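Neues aus der Vorratsecke: Knabberdosen, Platznot und eine kleine Bitte

Liebe Leserinnen und Leser,

wer in den letzten Wochen bei uns in Plerham in der Teeküche war, hat es sicher gemerkt: Das Regal neben dem Fenster platzt aus allen Nähten. Zum Jahresende bringt eben jeder etwas mit, und darüber freuen wir uns auch sehr (wirklich, bitte nicht aufhören!), aber irgendwann steht man mit der Teekanne in der Hand da und findet keinen freien Fleck mehr. Also haben wir uns einen Nachmittag genommen und einmal alles ausgeräumt, abgewischt und neu sortiert.

Am meisten Kopfzerbrechen haben uns die langen Knabberdosen gemacht. Im August hatten wir sie noch stehend einsortiert, was ordentlich aussah, bis jemand die hinterste haben wollte und die ganze Reihe ins Rutschen kam. Jetzt liegen sie quer im mittleren Fach, höchstens 3 übereinander, und die angebrochenen kommen nach vorn. Wer eine Dose öffnet, schreibt bitte das Datum auf den Deckel – der Stift hängt an der Schnur links am Regal und darf dort auch gern hängen bleiben.

Die Kekse sind ins obere Fach gewandert, der Tee steht in den Ferri-Kästen darunter, und für die Nüsse gibt es endlich wieder Schraubgläser. Die neuen Einlegeböden haben wir bei Plollix in Plavham abgeholt. Sie sind 360 Millimeter tief und passen so gut, dass wir uns ein bisschen ärgern, nicht schon viel früher dort angerufen zu haben.

Leere Dosen werfen wir übrigens nicht gleich weg. Für die Bastelstunde mit den Kindern werden noch welche gesucht, am liebsten bunte, ausgewischt und mit Deckel. Daraus sollen Stiftehalter, Rasseln und, wenn die Geduld reicht, auch ein paar Windlichter für batteriebetriebene Kerzen werden. Ein Karton dafür steht unter der Garderobe.

Und noch eine Kleinigkeit, die uns am Herzen liegt: Sehr scharfe Sorten bitte ins untere Fach legen. Die Kleinen greifen gern nach allem, was leuchtend verpackt ist, ob rot, grün oder lila, und dann gibt es Tränen und sehr viel Leitungswasser.

Euer Redaktionsteam aus der Teeküche 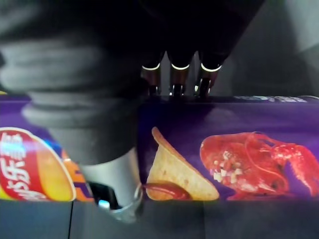
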